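Why did the robot drop the box?

Robots are good at doing the same job again and again. But they make mistakes, and engineers have to work out why.

At a workshop called Eskola, a robot named Drindari had one job: pick up plastic tubs and move them to a shelf. It has a gripper, a kind of hand with two stiff fingers that close like tongs.

One December morning, Drindari dropped 2 tubs out of 82. The day before, it hadn't dropped any. One tub cracked when it hit the floor, so the engineers pressed the red stop button. When that button is pressed, the robot can't move until a person resets it.

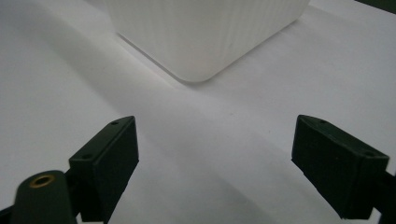
A robot has to know exactly where a tub is before it closes its fingers. Drindari uses a camera to find the edges. Edges are easy to find when the colours are different, like a black cat on a white rug. A pale tub on a pale table is much harder. A shadow can fool the camera too, and the robot may think the shadow is part of the tub.

The engineers checked the fingers first. One screw had worked itself loose, so that finger tilted a little each time it squeezed. Then they checked the camera's pictures and found it had guessed the edge wrong as well. Two small faults had added up to one big one.

They tightened the screw and put a dark mat under the tubs. They also told the robot to squeeze gently, check its grip and wait before lifting.

After that they ran 60 test lifts with nobody standing close by. Drindari didn't drop a tub.

Words to know
Gripper: the part of a robot that holds things.
Fault: something that isn't working the way it should.
Reset: to set a machine up to start again.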